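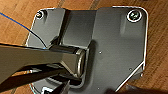

Screws and dark metal on wood, Malhotra open day, Savmont

Malhotra Tea opens its doors to the public twice a year, once in February and once in the summer, and I had missed it every time on account of not being very interested in tea. I drink coffee. But the train from Turstead was on time, admission was five dollars, and it was going to be too hot to do anything in the yard, so on 2023-07-23 I went to Savmont to be educated.

The tour begins with a film. The film begins with a sunrise. After that there is a good deal of mist on hillsides, and a narrator with a voice like a warm bath tells you that every leaf has a journey. Mine had been to the restroom by then and come back, and the mist was still going. The woman beside me slept through the harvest and woke up for the shipping, which I thought showed judgment.

From there we were led upstairs to the offices, where the blend book is kept. This turned out to be the best part. Every blend the firm has ever sold gets a number and a page, with the proportions written out and a remark from whoever was tasting that day. The remarks are not marketing. "Thin." "Smells of rope." "Customer likes it." We were shown 2,633, a breakfast tea made for a hotel chain, and the only comment on the page was "Adequate." I have stayed in that kind of hotel and I can vouch for it.

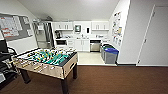 Foosball, upstairs

Our guide explained how a blend is kept the same from year to year when the tea itself refuses to cooperate. A dry season makes the leaf taste one way, a wet one makes it taste another, and the public wants its Tuesday mug to taste like every other Tuesday mug it has ever had. So the tasters keep adjusting. If a garden's crop goes flat, a bit more of something brisker goes in, and if that gets expensive they go hunting for a cheaper leaf with the same temper. The recipe changes all the time so that you won't notice. I found this slightly sinister and also very reassuring.

The tasters get through over 500 cups a day between them. They slurp from a spoon, loudly, and spit into a tall bucket on wheels. There is a knack to it. Air has to go in with the tea, and the noise is apparently the point.
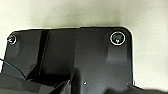
The tasting

Then it was our turn. Ten cups stood in a row with the spent leaves tipped out on the lids, and we were asked to go down the line and say what we noticed. A man in a sun hat noticed apricot. His wife noticed malt. Someone's teenager noticed hay, and was praised for it, and stood up straighter for the rest of the afternoon. I noticed tea. By the sixth cup I noticed that it was stronger tea, and said so, and the guide nodded the way a dentist nods when you say you floss.

My slurping was described as "polite." I spat with some accuracy.

The gift shop is unavoidable in the strict sense, as the exit is on the far side of it. I bought a tin of the Wivard Smoky, which smells like a campfire in a leather shop and has frightened two guests so far. I drink it in the afternoons now, and I make the noise when I'm alone.

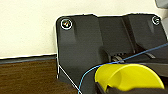 Comment from Anonymous: Did the February one and our group got the blend book too, but they wouldn't tell us who wrote "Smells of rope." I asked twice. Also, try the Wivard with milk before you give up on your guests. It calms down a lot. And go easy on the steeping, the tin says five minutes and the tin is wrong.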